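Bergþóra Eskildsen is drawing on the back of an envelope before I've got my coat off. Two lines come down from the top of the paper, and where they nearly touch she scribbles a dark blob. "That's where all our bugs live," she says, and laughs. "Right there. Everything we've written in the last year is about that blob."

The blob is the patch of table that two robot arms both want at the same time. Eskildsen leads the planning team at Provell, a small software shop on the second floor of the old Kirkegaard building, which was put up in 1878 and still has the original stairs. Their main product is Ander, a planner that lets two arms share one workspace without taking polite turns all day long.

Taking turns is how most people start, she tells me, and she has nothing against it. "It's safe, it's simple, you can explain it to your aunt. Arm one moves, arm one stops, arm two moves. But then you sit and watch it, and half of your hardware is standing around! It drove me nuts. You've got two hands. When you put something away you don't freeze your left hand while the right one is thinking."

Ander's first version tried to fix that by planning both arms as one big machine. Every joint of both arms went into a single search, and the search was slow. Aksel Ingvarsson, who wrote most of that code and is cheerful about having thrown it out, remembers waiting 11 seconds for a plan to move a pen case.

"Beautiful motion, though," he says. "When it finally came, it was like ballet. You just had to go get a coffee first."

The version they run now works differently. Each arm plans for itself, a short way ahead, and publishes what it intends to do as a kind of tube through space and time. The other arm reads that tube and plans around it. If both tubes want the same place, a small piece of code they call the broker decides who bends. I ask whether the broker is clever, and both of them shake their heads at once.

"It's the dumbest thing in the building," Eskildsen says. "It looks at who is holding something and who has less room to get out of the way. That's almost all of it. We had a smart one for a while, with learned priorities and everything, and we could never tell why it did what it did. I want to be able to read the log at four in the afternoon when I'm tired and still get it."

She loves the log. Within minutes she has it open on her laptop and is scrolling through it for me, every line written so a person can follow it: left yields, right holding card, clearance low.
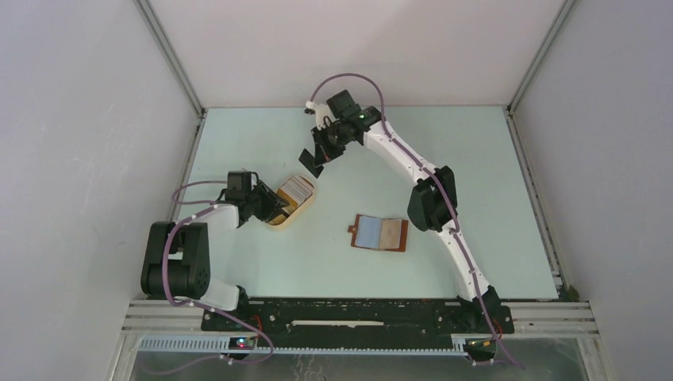
"And the thin stuff is where it gets fun," she goes on. "Cards, paper, anything flat. The planner used to think of whatever was in the gripper as a box, a nice fat box with some padding. Fine for a mug. But if you do that with a card, you can never bring it close to anything, because the padding bumps into the world before the card does. So the arm just hovers there like it's shy."

The fix was to make the padding uneven. Ander now keeps a wide margin along the direction an object is likely to swing and a very thin one along its flat side, and it updates both as the wrist turns. Ingvarsson says the math had been sitting in a notebook of his since January and took four days to put in. Getting the camera side to report the tilt of a card well enough took a good deal longer.

"A card seen edge-on is basically a line," he says. "The estimate flips. One moment it's leaning left, next moment it's leaning right, and the planner believes every word of it. So we taught it to be a bit suspicious. If the tilt jumps more than the wrist could have turned it, we keep the old guess and widen the margin until the picture settles down."

Then there are the cables. I hadn't thought to ask, but Eskildsen brings them up herself, with real feeling. An arm's model in software is clean — links, joints, nothing else. The real one drags a cable along, and the cable has opinions. Ander has a crude cable model that treats each loop as a soft balloon the other arm would prefer to stay out of. It can squeeze past if it must, but it pays for it in the scoring.

"Soft costs, hard limits," she says. "Links never touch. Cables, please don't. You need both kinds."

The tool they use to look at all this is called Dorker, and it may be the part I enjoyed most. It replays a run with both tubes drawn in, and you can grab the time slider and drag one arm earlier or later to see what the broker would have chosen. Ingvarsson built it over nine evenings for his own use. Now everybody on the team keeps it open, and he gets feature requests at lunch.

I ask what still doesn't work. Handing things from one arm to the other, Eskildsen answers right away. For a moment both grippers have hold of the same object, and two planners that have been trained to keep apart are suddenly one closed loop. At the moment Ander switches to a separate mode for it, and the switch is clumsy. She'd like the two tubes to melt together and come apart again without a mode at all.

"Aksel thinks it's a year of work," she says. He holds up two fingers behind her. She turns the envelope over and starts drawing again.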